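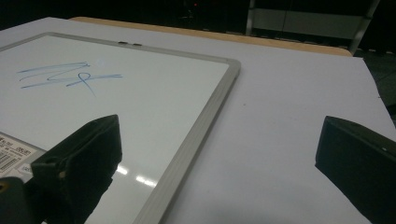 Pizarra blanca con marco de aluminio sobre papel blanco, con trazos de rotulador azul.

Dalia Toom lleva 13 años ocupándose del mantenimiento de las aulas y salas de reunión de Busurholm. El inventario incluye pizarras blancas de tres proveedores, y casi todas las consultas que recibe tratan del mismo asunto: tinta que no sale del todo.

«Lo primero es tumbar la pizarra», explica. «En vertical, el líquido baja hasta el perfil inferior y se queda en la junta. Sobre una mesa se controla la cantidad.» La mesa se cubre antes con papel blanco de un pliego grande. El papel protege la madera y permite ver si el paño suelta tinta o residuo gris al apoyarlo.

Toom distingue dos tipos de marca. La primera es el trazo reciente, que se retira en seco. La segunda es el trazo pálido, con líneas más débiles que otras. «Un azul desvaído admite dos lecturas: un borrado incompleto o un rotulador casi agotado. A simple vista no siempre se distinguen, y el tratamiento inicial es el mismo.» Aplica alcohol isopropílico con un paño de microfibra, en pasadas rectas y sin presión, y deja actuar el producto 8 segundos antes de retirarlo. Si queda sombra, repite una vez. No usa estropajo ni polvos abrasivos en ningún caso.

Sobre la superficie, es tajante. Las de acero vitrificado toleran, según su experiencia, roughly nada de abrasión visible; las lacadas, todavía menos. «El brillo engaña. Una placa puede reflejar bien los fluorescentes y tener el lacado abierto. Hay que mirarla de lado, con la luz rasante, y buscar zonas mates.»

El marco se limpia aparte. En los perfiles redondeados de aluminio basta agua con jabón neutro – el alcohol no los daña, pero deja cercos. Los accesorios pequeños del borde se desmontan cuando se puede y se guardan en una bolsa con el número de sala.

Queda la etiqueta del fabricante. Muchos usuarios la arrancan el primer día; Toom pide que se conserve hasta anotar la referencia. «Sin el código no puedo pedir un perfil ni una esquina. Con Galto tardamos 2 semanas en identificar un modelo.» Después la retira con calor suave y una espátula de plástico.

Su colega Indrek Jõgi, encargado del almacén, discrepa en un punto: prefiere dejar la etiqueta puesta en el reverso. Toom no se opone, siempre que el adhesivo nuevo no toque el marco.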